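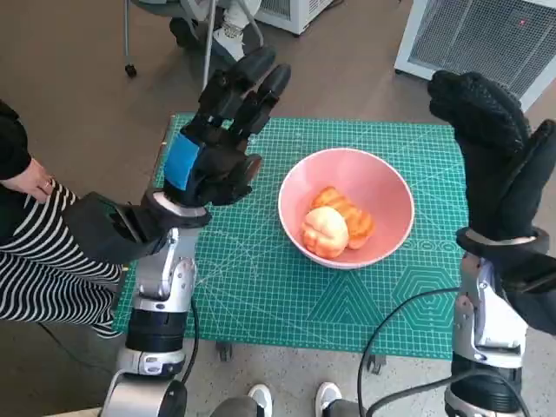 作業台まわり 安全点検チェックリスト(9月分・コメント付き)

点検した人:Kristof Visser(ヴィメックの共同工作室、カッティング係)
かかった時間:40分。お茶の時間も入ってます!

毎月おなじみの点検表です。丸が「よし」、三角が「使えるけど気をつけて」、バツが「直すまで使わない」。コメント欄がまた長くなりましたが、書いておかないと来月の自分が忘れるので、今回もそのまま残します。急いでいる人は記号だけ拾って読んでください。

1. カッティングマットの表面
判定:丸

緑のマット、グリッドの細い白線はちゃんと読めます。目盛りも、斜めの角度線も、分度器みたいな円弧も問題なし。私はこの円弧が好きで、紙の箱を作るときは定規を出さずにここで角度を合わせてしまいます(横着です、すみません)。六角形が何重にも重なった印刷のところも、前に六角の小物入れを作った人が喜んでいました。あれ、型紙なしでいけるんですよね。

表面の点検は、目で見たあとに必ず指の腹でなでてください。刃の跡が深くなっているところは見ただけだとわかりにくくて、なでると「あ、ここ」と引っかかります。今回は浅い筋がいくつかありましたが、紙が引っかかるほどのものはなし。深い溝があると刃がそっちに吸い込まれて、定規から離れていくんです。私は去年それで厚紙を一枚だめにしました。指じゃなくてよかった。

2. マットの反りと置き方
判定:丸

平らに寝ています。四隅を順番に指で押して、ぱかぱか浮かないかどうかを見ました。浮きなし。

お願いがひとつ。片付けるときにマットを丸めないでください! 巻いて棚に立ててあるのを夏に二度見つけました。一度くせがつくと戻すのがほんとうに大変で、重しをのせて何日も待つことになります。しまうなら平置き、棚の一番下の段です。あと窓ぎわに立てかけるのもだめ。日なたの熱でも反ります。

3. テーブルのふちと足元
判定:丸

天板のふちにささくれなし、脚のがたつきもなし。両手で天板を持って、前後左右に軽くゆすって確認しました。ぎしっとも言いません。先月ねじを締め直してくれた人、ありがとう。

床は掃いてあってきれいでした。ただ、切りくずってテーブルの下より椅子の下にたまるんですよ。掃除のときは椅子をいったんどけてからお願いします。細長い紙のくずは踏むとつるっといきます。私は靴底のすり減ったサンダルで一回やりました。それ以来、作業中のサンダルは自分でも禁止にしています。

4. ケーブル類
判定:三角

台の手前と足元に来るケーブルは、毎回ここで三角がつきます。切れたり皮がむけたりはしていませんでしたが、輪になって垂れているところに足首をひっかけそうで、どうも落ち着かない。

やってほしいことは次のとおり。
・余った分はゆるくまとめて、面ファスナーの帯でとめる
・マットの上を通すときは、切る場所から離す
・床に下ろす分は椅子の脚と重ならないようにする
・抜くときは線じゃなくてプラグを持つ

結束バンドでぎゅうぎゅうに締めるのはやめましょう。根元が折れぐせになって、いつか中で切れます。面ファスナーの帯は工具棚の引き出しにスカーカーの青い箱があるので、そこから好きなだけどうぞ。減ってきたら私にひとこと言ってください、注文しておきます。

5. カッターと替え刃
判定:丸

アールツのカッター、本体のロックは全部かちっと止まりました。刃を出した状態で机に軽く押しつけて、引っ込まなければ合格です。人に向けてやらないこと(念のため!)。

替え刃の残りは31枚。9月中は足ります。10月に紙工作の体験会が入っているので、その前に一箱足しておきたいところ。

切れ味が落ちた刃を我慢して使う人がけっこういて、気持ちはわかるんですが、切れない刃のほうが力が入るぶん危ないです。紙の切り口が毛羽立ってきたら折りどき。もったいないと思わずに、ぽきっとやってください。

折った刃は刃入れの缶へ。今回、缶の外、引き出しの奥に刃のかけらが一つ落ちていました。誰のかは聞きません。聞きませんが、次はお願いしますね。

6. 刃入れの缶
判定:三角

中身が八分目まで来ています。満杯になると無理に押し込む人が出るので、このあたりで交換します。ふたをテープでぐるっと巻いて、「刃物」と大きく書いて、回収まで倉庫の棚へ。新しい缶は私が来週持ってきます。それまではそっと入れてください。

7. 定規
判定:バツが一本、あとは丸

金属の定規はよし。裏の滑り止めもちゃんと効いています。バツは透明な定規のうちの一本で、ふちに小さな欠けがありました。爪でなぞるとすぐわかります。カッターの刃がここに来ると乗り上げるので、線を引く用に格下げして、赤いテープを貼っておきました。赤テープの定規では切らない、と覚えてください。

そもそも切るときは金属のほうを使ってほしいんですけど、透明だと下の絵が見えて便利なんですよね。わかります。私もつい手が伸びます。だからこそ貼りました。

8. 手袋
判定:丸

工作室の貸し出し用、フォルニクスの耐切創手袋です。穴あきなし、縫い目のほつれなし。確認のしかたは、手を入れて指を一本ずつ曲げ伸ばし、それから指先を明かりに透かします。薄くなったところは光が通るのでわかります。

サイズの合わないのを無理にはめるのは危ないです。指先が余ると紙と一緒に押さえ込んでしまって、刃の通り道に入ります。手の小さい人はSを使ってください、棚の右端です。それと、耐切創といっても突き刺しには強くありません。手袋をしているから大丈夫、と思って刃先の前に手を置くのはなしで。

9. 明るさ
判定:丸

手元に自分の影が落ちないかどうか、座って実際に定規を当ててみました。昼間は問題なし。夕方5時を過ぎると左からの光が弱くなって、右利きの人は線が見えにくくなります。早めに手元の明かりをつけてください。電気代のことは気にしなくて大丈夫です、指のほうが高いので。

10. 台の上の置きもの
判定:三角

切る作業のときは、台の上は材料、定規、カッターだけ。ボウルや小物入れを置くなら、マットの向こう側の、腕が当たらないところに。飲みものは別の台へ。これは私も守れていないことがあって、今回の点検中、自分のお茶を定規の真横に置いていました。自分で自分に三角をつけています。

カッターを置くときは刃をしまってから。「ちょっとだけ」のときほど出しっぱなしになります。電話が鳴ったときとか。

11. 救急箱
判定:丸

ばんそうこう20枚、ガーゼ、消毒液、先の丸いはさみ。消毒液の期限も見ました。足りています。使った人は箱のふたの裏の紙に印をつけてください。名前はいりません。数が合わないと補充が遅れるだけなので、遠慮なくどうぞ。

箱の場所は流しの左上のままです。前に一度、気を利かせて別の棚に移してくれた人がいて、いざというとき三人で探し回りました。動かさないでください!

来月までの宿題

・刃入れの缶を交換(私)
・足元のケーブルを面ファスナーの帯でまとめ直す(気づいた人、どなたでも)
・透明な定規を一本買い足し(私)
・替え刃を一箱注文、体験会の前まで(私)
・台の横に「飲みものはあちら」の札(字のきれいな人、募集中)

この表は入口のファイルの179番に綴じてあります。気になるところがあったら、余白に鉛筆で書き込んでください。ちゃんと読んでますし、返事も書きます。前回「マットをもう一枚ほしい」と書いてくれた人、いま見積もりを取っているところです。同じ緑でいいですか? 大きさの希望もあれば、そのすぐ下に書いておいてください。

Kristof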